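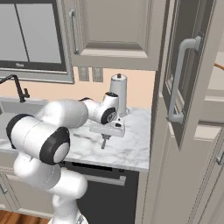

Teleop demos in a sim kitchen: arm keeps jerking when I re-grab the controller, are my demos ruined?

Posted in Robot Learning Help – 2 replies

Bit of a rush, sorry, need to hand the set over soon. I'm recording demos in a simulated kitchen, one arm, parallel gripper, driven by a handheld controller. The tasks are opening and closing cupboard doors, plus a few where the gripper just goes down to the worktop and back. Project is called Koner if that matters (it doesn't).

Problem. My arm gets tired or I run out of reach, so I let go of the clutch button, move my hand back somewhere comfy, press it again. Most of the time fine. But every so often the gripper jumps when I press. Not far. Enough to knock it off a handle I'd lined up with though, and then I spend ages getting back.

Worst on the cupboards. Over the worktop I've got loads of room above and I don't care if it twitches. Near a door there's no room at all.

Things I've tried:
– turning the speed scaling down. Helps a bit but then I have to clutch even more often
– pressing the button more gently (yes really)
– restarting the sim between demos

I've got 37 demos so far and need 300. Do I bin the 37? And is there a knack to lining up with a handle on a screen, becuase I'm rubbish at judging depth.

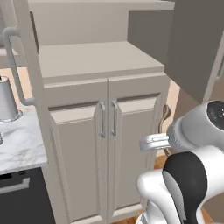 Lining up on the bronze handle, right-hand side. Arm comes in from low down on the right.

Cheers in advance.

Leritz
Replied 08/10/2025

Two seperate things going on I think.

The jump. Sounds like your offset is being taken late. When you press the clutch the software should save where your hand is and where the gripper is at that same moment, and every move after that is the difference between the two. If it saves the hand position from an older frame, or saves the gripper's last target and not where it really got to, you get a hop. Easy test: press the clutch and hold dead still. If it still hops, it's the software. If it only hops when your hand is already moving as you press, it's you, and the fix is to pause before pressing.

Check rotation too. Lots of home-made setups reset position properly and forget the rotation. Then the wrist twists on the first frame and the finger tips swing sideways, and that looks like a jump even though the wrist hardly moved.

Your 37. Don't bin them yet. Plot gripper speed against time for each one and look for spikes. Anything with a spike in free space I'd keep and smooth, or cut the bad frames out if your format lets you. Anything with a spike when the fingers are near or touching a handle, drop it. The model will learn the hop as part of the grab and you'll be chasing that for weeks.

Also cut the dead time while the clutch is up. If you leave in long stretches of the arm doing nothing halfway to a door, the trained policy will stop halfway to a door. Did this myself in May with a drawer set, had to redo the lot.

On depth. Add a second view if your sim allows, one from the side, small window in the corner. Come in level with the handle first, get the height right, then move in one direction only. Trying to fix height and distance together is where people flap about.

Amine

Agree with the above mostly. I wouldn't smooth anything tho, just redo them, 37 isn't many and you'll be quicker now anyway.

Start pose matters more than people think. If you begin every cupboard demo with the arm stretched over the worktop you're using up all your hand movement before you even reach the door. Put the start pose closer. Vary it a bit each time, obviously, or it only learns the one.

And clutch early. I do mine 2 times on the way over, well clear of everything, then the last bit in one go with my hand in the middle of its range. No clutching near a handle, ever.

Speed scaling – can you put it on a trigger? Full speed for the travel, 3 times slower when you squeeze. Sorted most of my misses. If it changes scale mid-move make sure the offset gets saved again at that point or you'll have made yourself a new jump lol.

No idea about the rotation thing, mine's never done it.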